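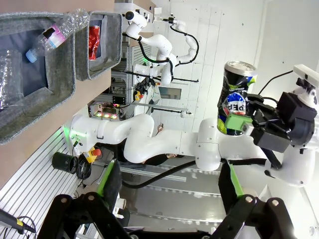

Sorting tips from the Laltinthorpe open day

The sorting bench at the Junum workshop was open to visitors on 16th June. Ebuka Danladi ran the demonstration and answered questions between runs. Most of what follows applies to a garage bench or a kitchen recycling corner.

Use felt bins for drink containers. Cans and bottles make less noise going in, and felt does not scratch a wooden top.

Keep film and wrappers apart from bottles. Crumpled plastic hides what is under it, for a gripper or for a hand.

Grip a can low on the side, with a soft pad. Danladi puts rubber on both fingers and wipes it down every 60 cans. Kitchen tongs with rubber tips need the same care.

Keep the stop button within reach. At home, read this as the plug or the switch — clear the space in front of it before starting.

Fix cables to the arm or bench every 2 feet or so. Leave slack at each joint and check it through the full travel.

Set bins down in the same place every time. Tape marks on the bench are enough.

Next open day: May. Space for 100 visitors.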